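Chapter 8
Where the Food Lands: Counters, Boards and the Stuff We Leave Out

I learned to cook in an apartment in Claltevside with a kitchen so small that the cutting board had to live on top of the stove. If I wanted to chop an onion, fine. If I wanted to chop an onion and boil water, I had to plan my evening like a bank robbery. So when I finally moved somewhere with a real counter, I figured my troubles were over (they weren't!), and within a week I'd covered every inch of it with mail, fruit and breakfast.

In the last chapter we talked about storage, meaning the places where food waits. Now we get to the surfaces where food gets worked on, eaten from, or simply set down by a person whose hands are full. Home designers call these landing areas. I like the term because it makes me think of groceries coming in with their wheels down.

For one November I kept a diary of my own counter. Every time I put something down on it I made a mark, and my busiest day had 52 marks. Most of them had nothing to do with cooking. The cereal came out at breakfast and was still there at supper, usually lying down by then, and a drink would get parked wherever I happened to be standing when the phone rang.

You'll do the same exercise at the end of this chapter, for one day only, and I promise it's less annoying than it sounds. Before that, we need a few words in common. A work surface is where you cut, mix and roll. A serving surface is where plates go. A drop surface is everything else – and in most homes it slowly eats the other two.

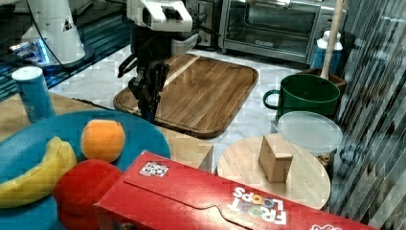 Materials change how people behave, too. I'm careful around marble, so I put a board down first, even to slice a banana. Give me a plain wooden tabletop and I'll set a can right on it without a second thought. Where two surfaces meet, most of us treat the seam like a property line, with cutting on one side and eating on the other, and fruit turning up on whichever side has a plate.

Boards get their own section, 8.2, where I'll go on at some length about raised rims (I love them for tomatoes and grumble about them for bread). Section 8.3 takes up plates and bowls that stay out all day. But we'll start with height, and with my sore back in that Claltevside kitchen, so grab a tape measure and go stand at your own counter with your elbows bent.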